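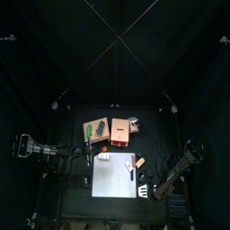
Virkero Student Robotics Program
Interim report to the Lumitz Fund
Prepared by Hanyu Luo, program lead

Since the last report, students have moved from single-arm exercises to tasks that use both arms. The current task set is based on kitchen items and small household objects, and each team writes its own task sheet before booking time on the station.

As of 5th August, students had logged 1,192 attempts across 10 tasks. Of the 52 hours of station time budgeted for the term, almost all have been booked. Two teams asked for more time and were placed on a waiting list.

Si-eun Kang has taken over safety training, and all new members now complete a 90-minute session before operating the arms.

Spending remains within the approved budget. We request permission to move the unspent travel amount to replacement gripper fingers and cables. A revised budget sheet is attached.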